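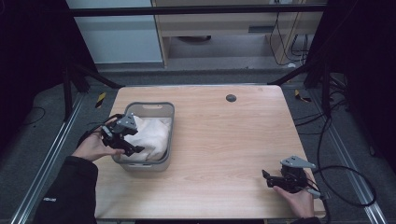
Re: [chores] Laundry, where it stands

From: Ineke Smits
Date: May 22, 2021

Ward Bosman wrote:
> Drandley says folding is solved. Is it?
> Their February note claims 2,284 clean folds.

Folding from a flat start, maybe. The step before it is still the hard one. A crumpled cloth in a bin has no corner you can rely on, and the first pinch decides how much you have to fix later. With two hand-held grippers a person gets it out by the top and lets it hang: 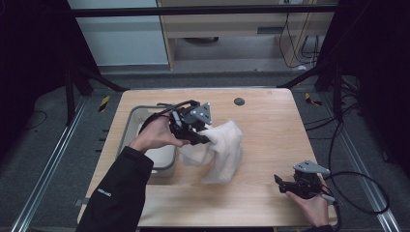

Hayley Bellamy objects that a hotel laundry would not care how the towel comes out, as long as the next machine can find an edge. Fair for sheets. At home there is no next machine.

We have 2,000 demonstrations at Birndale, all one cloth at a time. The policy trained on the first 900 picks well and places badly. It lets go before the fabric is down, then treats the heap as finished. Wide jaws help with thick terry and do nothing for thin cotton -- the fingers close on two layers and there is no force signal to tell them apart.

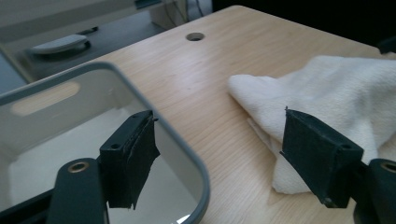

chores Digest, Vol 14, Issue 6

My answer to Ward, then: emptying a bin, nearly. Folding what was in it, no. If anyone at Mukside has numbers for mixed loads, please post them with the failures left in.

Ineke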